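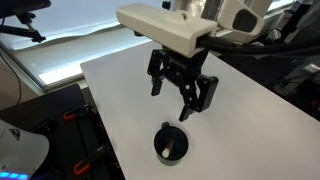

Fig. 1. White tabletop by the window, gripper above.

August, Friday, 4:10 pm. Gindham water samples, conductivity drift

Third pass at the Solomer probe. Cell constant still reads high after cleaning. Soaked the cell in dilute citric acid over lunch, rinsed with DI, and left it in the 1,000 µS/cm standard until the reading settled. Settled value is above the standard by more than the spec allows. Cell constant re-entered by hand. Did not use the auto-cal routine, which accepts whatever it sees and overwrites the old value without asking.

Temperature compensation was set to 2 percent per degree. Left it there. The Gindham samples are mostly calcium bicarbonate and the default is close enough for this range. If anyone reruns the Fosari set, check this first. Those are brackish and the linear correction will be off at the cold end.

Readings after the manual correction:
Gindham inlet: 400 µS/cm
Gindham outlet: 158 µS/cm
Blank: below range, no value logged

The outlet number is lower than I expected from the resin age. Either the column was regenerated and not written down, or the bottle was filled from the wrong tap. Label says outlet, in pencil, no time on it. Need a fresh bottle before this goes into the table. Marked the row as provisional.

Ran the inlet sample again at the end to look for drift. Same value. The problem is therefore in the cell constant and probably not in the electronics. Platinum black on one electrode looks thin near the bottom. Replating is possible but we are out of solution and the Abubakar order has not shipped.

Other notes:
- Bottle caps with the foil liner leak when stored on their side. Stand them up.
- The small beaker with the chipped lip is still in circulation. Use the tall one for the probe; the vent holes have to be under the surface or you get a trapped bubble and a low reading.
- Old logbook pages for the Fosari set are in the blue binder, filed under pH for some reason.

To do: new outlet bottle, fresh standard (the open one is past its date), compare against the bench meter at two temperatures. Then decide on replating or a new cell.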